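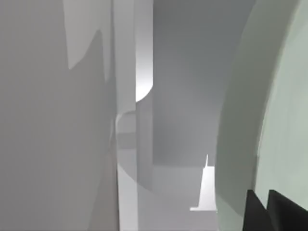 # Hallular: share-house chore logs

Home Datasets Docs Licence Contact
Search this site... Go

November, by the Clerner archive desk

Hallular holds 200 chore rosters from Egilsson Street share houses, 109 of them legible. Arguments in the margins were kept, spelling included.
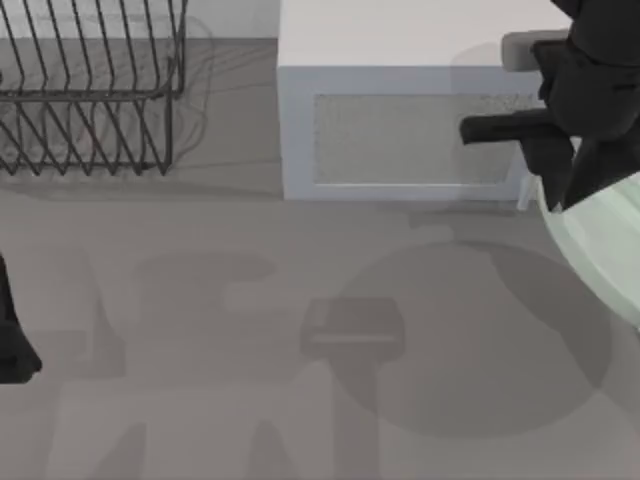
Dish rack, from overhead.

## Fields

- `task`: bins, bathroom, "the smell"
- `claimed_by`: initials, often disputed
- `done`: yes, no, or "define done"

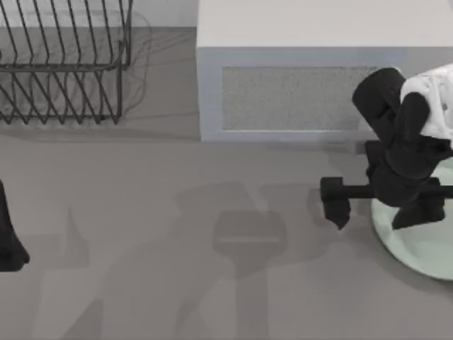 Mint-green plate, empty rack.

## Known problems

Friday is overrepresented, being rent day. One house in Zestport supplied over 50 rosters and no completed tasks.
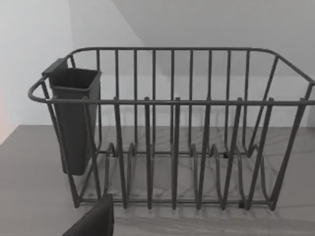 Wire rack on a grey counter.

## Licence

Free for non-commercial use. Housemates may not cite it against each other.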